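Open Day at the Tarnent Office: Notes on the Handling Demonstration

Posted in October 2021

The Tarnent office opened its doors to outside guests this month, and I attended as a reader of this blog might have done, with a printed program and a visitor badge. The day was arranged jointly with Flindeck, which has supported the handling work since March. There were 26 registered guests, divided into small groups so that each could stand close to the work.

The program began with a short talk in the front area on the aims of the project, known internally as Veres. The project studies how everyday items are picked up and set down, with the purpose of teaching a robot to do the same in kitchens and small shops. The speaker explained that a person first performs each task with a pair of hand-held grippers. The grippers carry printed markers, which allow their position to be followed, and the recordings are later used in training.

My group was then shown to a small meeting room with a round table, where the work is carried out during normal office hours. Guests were asked to keep their voices low and to hold questions until the end of each round. I found this a sensible rule, and it was generally respected.

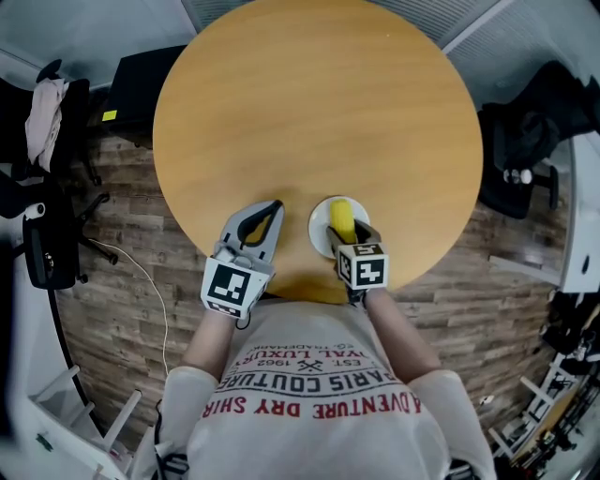
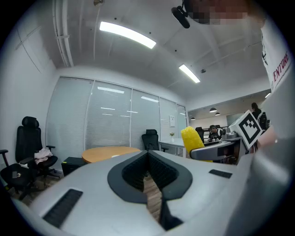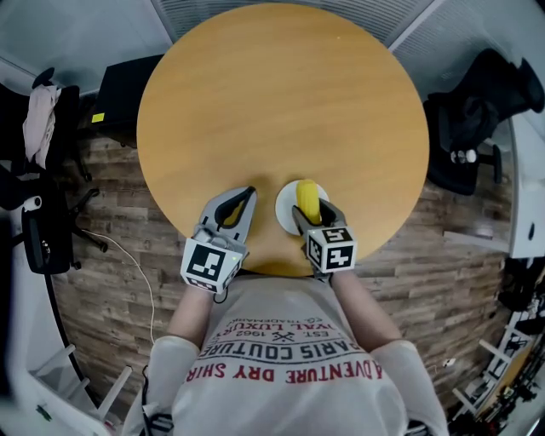 The handling work at the round table. The first picture shows the corn and the last shows the banana, each held in the right gripper.

The food items received more attention than I had expected. Our host stated that shape matters a great deal at this stage of the project, and that a banana and a cob of corn ask for different approaches from the person holding the grippers. Each item is handled many times, with small changes in how it is placed. The session plan posted for guests listed 74 rounds for the week, and the host noted that the plan is seldom finished early.

Questions followed. One guest asked whether the person doing the work needs special training. The reply was that new staff practice for 2 days before their recordings are kept, and that a calm and even pace is valued above speed. Another guest asked about breaks. These are scheduled through the day, and staff may ask for more.

I asked how recordings are checked. Each one is reviewed at a desk on the following day, and those with a dropped item are marked and stored separately. The review software, called Funer, was mentioned but was not part of the demonstration. I would have liked to see it, and I have written to the organizers to say so.

The visit closed with coffee in the main office. Copies of the talk may be requested from the Tarnent front desk. A second open day is planned for next March, with places for nine visitors in each group, and registration will be announced on the office notice page.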